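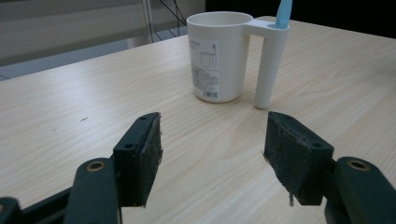
3. Before first use of the cup

Category: Bathroom > Cups and holders > Care and set-up
Last updated: 12/23/20

These steps are for the Florkidel cup with toothbrush handle. Please read all of them before you begin.

1. Take the cup out of the box and put it on a flat table. Keep the box until you finish step 6.

2. Look at the rim and at the short bridge between the cup and the handle. If you find a crack, do not use the cup. Write to Gravex and send a photo of the barcode.

3. Peel the paper label from the front. Start at one corner and pull slowly. If some glue stays on the plastic, rub it with a drop of cooking oil and a soft cloth.

4. Wash the cup by hand with warm water and dish soap.

5. Pour clean water through the opening in the top of the handle, then let everything dry upside down.

6. Put the toothbrush into the top of the handle, with the bristles up. It must go in without force.

Note: Very thick handles, for example from electric toothbrushes, do not fit.

CAUTION: Do not pour boiling water (100 °C) into the cup – the plastic can change its shape.

CAUTION: Do not lift the full cup by the toothbrush. Hold it by the handle or by the body.

Questions about this section: Sarmīte Kļaviņa, customer help, Gravex.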